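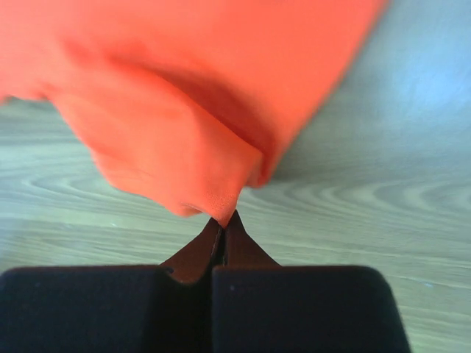 Flosovum is a garage-built cloth handling arm and the recordings that came out of it. One arm, one wrist camera, one table, whatever fabric was in the rag bin. The goal was small: pick up a cloth by a corner, drag it straight, fold it over once. Rigid things were boring after the first month. The plain orange cloth is the one to start with, it stands out hard against the wood grain and the color thresholding mostly just works. Fingertips are the pointed kind, they meet at a narrow tip so they can get hold of a little bit of hem without grabbing the whole layer.

Status: usable, messy. Last cleanup December 23, 2025.

What you get
recordings/ one folder per attempt, wrist video plus joint log
labels.csv attempt id, cloth, grasp type, outcome
cad/ fingertips and camera bracket
firmware/ the gripper board code
scripts/ playback, trimming, the threshold thing

Almost 2000 attempts. Frame rate is 15 fps everywhere, the logs are faster, playback script lines them up.

Grasp types
tip: hem or corner only
ridge: a raised fold, pinched from above
gulp: too much cloth, kept anyway

Outcome is held, slipped, or unclear. Labels were done by hand, late at night, one person. If you find a wrong one send a fix with the attempt id, don't just tell me there are wrong ones.

Build notes
Arm is a secondhand Lurkley, shoulder joint has some play. Gripper body came from a Botach kit, the stock flat pads went in the drawer on day one. Print the tips solid and sand the inside faces lightly. Too smooth and cotton slides out, too rough and it snags and then won't let go.

Camera bracket needs 2 screws, not the one in the first drawing. Old drawing is still in cad/old, ignore it.

Close slow. Full speed closing pushes the cloth away before the tips meet. There's a setting, close_rate, leave it at 18 untill you know why you're changing it.

Running it
Home the arm with nothing in the gripper. Run calibrate, then record. Ctrl-C ends the attempt and writes the log, give it a second before you unplug anything. I lost a whole evening in April that way.

Known problems
- Background is out of focus when the tips are in focus and the other way round. Fixed lens. Not fixing it.
- Window glare on the table fools the threshold script on pale cloths. Pull the blind.
- Gripper hides whatever is directly under it, so contact with the table has to be guessed from motor current.
- Dark cloths barely work. Towels don't.
- Joint logs from the Okeke board have a clock that drifts. Flagged in labels.csv, the drift column, playback corrects for it.
- No depth. Please stop asking for depth

Not good for: anything with two arms, hanging cloth, clothes with sleeves. Everything is flat-table, single layer or one fold.

License
Recordings and labels are CC BY 4.0, code is MIT, CAD same as the code. Credit as Flosovum is fine.

Todo
- second camera, overhead
- redo the bracket drawing propperly
- split labels by cloth
- shoulder play, shim or new bearing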